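**Notice to Residents of the Zalton Building**

Sat 25 April

The Office of Tenancy wishes to inform residents that the fourth-floor corridor has again grown longer. The present increase is 22 feet. Residents of the Wanigasekara wing should allow 10 additional minutes when leaving for work, and should carry water.

Rent will not be adjusted. Under the Presico lease, tenants pay for rooms only, and the rooms have remained the same size.

Four new doors have appeared on the north side. They are numbered 3069 and upward. Keys to these doors have been delivered to the Office by mail, without a return address. Residents are asked not to knock. Any resident who hears knocking from within should note the time and report it at the front desk, using the green form.

The Office has received several letters regarding the sea. It is aware of the smell of salt near the east stairwell and has asked the Prernent company to inspect the pipes. The inspectors entered in September and continue to send cheerful postcards.

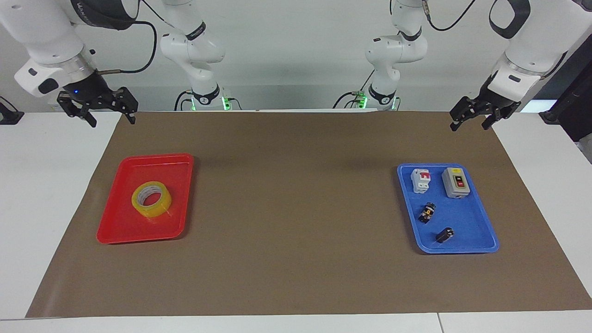
Until they return, wet shoes must be left outside the apartment doors, and residents are reminded that shells may not be kept in the mailboxes.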